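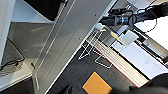
Visiting Author Events: Venue and Access Checklist, with Inspector's Comments

June 9, 2026
By Yaneth Llanos, Office of Public Programs

This checklist is to be completed before each reading or lecture in the Pisandale Visiting Writers Series. It applies to the main hall, the lobby used for book signings, and the reception room on the upper floor. Items are marked Satisfactory, Needs Attention, or Not Applicable. Comments are those of the inspector, Declan Lambert, from the walk-through for the opening event of the series.

SECTION 1. MAIN HALL

1.1 Posted seating limit is displayed at each entrance.
Satisfactory. The limit is 400. The older sign at the balcony stair has been taken down as requested last season.

1.2 Aisles are clear and no chairs have been added outside the fixed rows.
Satisfactory. Series staff are reminded that folding chairs may not be placed behind the last row, including for members of the English department who arrive after the introduction.

1.3 Exit signs are lit and exit doors open freely.
Needs Attention. The left rear door sticks at the bottom and requires a firm push. Work order 2293 has been submitted. The event may proceed only after the repair has been signed off.

1.4 Aisle lights remain on when the house lights are lowered.
Satisfactory. The visiting author has asked for a darker hall during the reading. The aisle lights are on a separate circuit and must not be switched off.

SECTION 2. STAGE AND LECTERN

2.1 Lectern is stable and its reading lamp is in working order.
Satisfactory. Lamp cord has been replaced.

2.2 Cables crossing the stage are taped or covered.
Needs Attention. The microphone cable for the question period runs across the top of the stage steps. It should be moved to the wall side and covered for its full length.

2.3 Stage steps have a handrail and a marked edge.
Satisfactory, though the marking on the lowest step is worn. To be renewed in July.

2.4 Ramp is available for guests who do not use the steps.
Satisfactory. The ramp is to be in position before the doors open, whether or not the guest has asked for it.

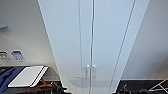
SECTION 3. LOBBY AND BOOK SIGNING

3.1 Signing line does not block the main doors.
Needs Attention. The floor plan supplied by the bookseller, Panddale, places the signing table directly opposite the entrance. The table should be moved to the north wall and the line should run toward the coat room. Panddale has been sent a revised plan.

3.2 Path of at least 60 inches is kept open beside the line.
Satisfactory under the revised plan. To be measured again on the evening of the event.

3.3 Book cartons are stored off the floor and away from exits.
Needs Attention. At the last event of the previous season, cartons were stacked two deep beside the elevator. Cartons not in use should be returned to the loading area.

3.4 Seating is provided for those unable to stand in line.
Satisfactory.

SECTION 4. RECEPTION ROOM

4.1 Posted limit is observed and guest list is kept at the door.
Satisfactory. Faculty, graduate students in the writing program, and donors are to be checked in by name.

4.2 No open flame is used for food service or table decoration.
Needs Attention. The caterer, Villow, listed candles in its first proposal. These have been removed from the order in writing.

4.3 First aid kit is stocked and its location is known to staff.
Satisfactory.

RESULT

The venue is approved subject to correction of items 1.3, 2.2, 3.1, 3.3, and 4.2. A second visit will be made before the first reading. Questions should be directed to the Office of Public Programs.

COMMENTS (3)

Vi
Will the signing still be held in the lobby if it rains? Last year people were lined up outside under the awning.

Yaneth Llanos
The line will be kept indoors. Guests will be called to the lobby from their seats by row.

R.
Please consider a second microphone for the balcony. Questions from up there could not be heard at the poetry evening.

RELATED ITEMS
Visiting Writers Series: Ticket Policy
Notes for Faculty Introducing a Guest Author
Requesting a Sign Language Interpreter
Guidelines for Recording Readings and Lectures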